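Search this site Search Menu closed

Teaching by Hand: a small gallery from the Wurnlow workshop

By Eskil Åberg
1/12/22
4 min read

For most of the autumn our group has been learning how to show a robot a task without writing a program for it. We have two ways to do this. In the first one, a person takes a gripper in the hand and does the task as if the gripper were their own fingers. In the second one, the person sits at the control desk and moves the arm from there. Both ways give us recordings, and the robot learns from the recordings later.

I am not the most experienced person in the group, but I was asked to write the page, so the opinions are mine. Fumiko Kubo has read it and corrected two things which I had wrong about the calibration. The remaining mistakes she did not see.

On the hand-held method

People who come to us for the first time usually hold the gripper too tightly. They also move too fast. A human hand can take a cup from a table in less than a second, and we do not notice how much it corrects itself on the way. With the gripper you must think about it. You come to the object, you stop a little, you close, and only then you lift. Kristaps Pärn has a good rule for new people: move as if the cup belongs to your grandmother.

The first tasks we chose were simple. Put a cup on a saucer. Fold a small towel once. Take a spoon out of a box and lay it beside the box. The spoon was the hardest of them and it took us a long time to understand why. When the spoon lies flat, the fingers must come almost parallel to the table, and most people turn the wrist in a different way each time. For a person it makes no difference. For the learning it is like hearing the same sentence in 15 different accents.

We also learned that the demonstrator should not look for the perfect movement. Yen-ting Huang made a very beautiful set of recordings, all smooth and nearly the same, and the robot trained on them was lost as soon as the cup stood a little to the side. After this we asked everybody to start from different places, and sometimes to make a small mistake and repair it. The repaired mistakes are very useful — I would say more useful than the clean ones.

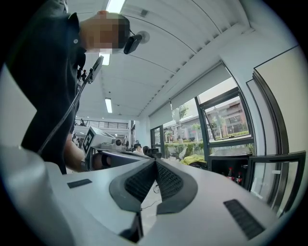

Another question is how long one person should continue. In the beginning we had no rule, and somebody could stay at it for a whole morning. The recordings from the end of such a morning were poor. The hand becomes heavy, the gripper comes down too low, and the person begins to talk with the others and forgets to open the fingers fully. Now we change after every set, and the one who finishes writes a short note about how it went. The notes are in a paper book. I know it is old-fashioned, but the book is always easy to find.

When two people work with two grippers at the same time, there must be an agreement about who moves first. Toshiko Nishimura and I tried to hand over a cup from one gripper to the other, and we both waited politely for quite a long time. Later we decided that the one who gives says "yours" and the one who takes says "mine". It feels silly for the first hour.

On the remote control

The control desk is from Akmont and we use it with our older arm, which everybody here calls Zeleke. There is a small delay between your hand and the arm. You get used to it, but when you come back to the hand-held gripper the next day you are too slow, and Kristaps laughs at you.

What I like in the remote control is that you feel the limits of the arm. With the gripper in my hand I can reach behind a box very easily, and the arm cannot follow me there. At the desk such a thing is not possible to do by accident. Therefore we use the desk for all tasks near the wall or inside the cupboard, and the hand-held gripper for the open table.

The number of recordings

Up to now we have kept 580 recordings. We threw away many others, mostly for boring reasons: the marker was covered by a sleeve, the recording was started too late, the cup was forgotten on the wrong side. Please wear short sleeves or roll them up if you come to help us.

The next round is in January, together with the people from Skirkudetti, who want to try the towel task with bigger towels. If you would like to take part, write to Fumiko and tell her if you are left-handed. We have too few left-handed recordings, and she will be very glad to have you.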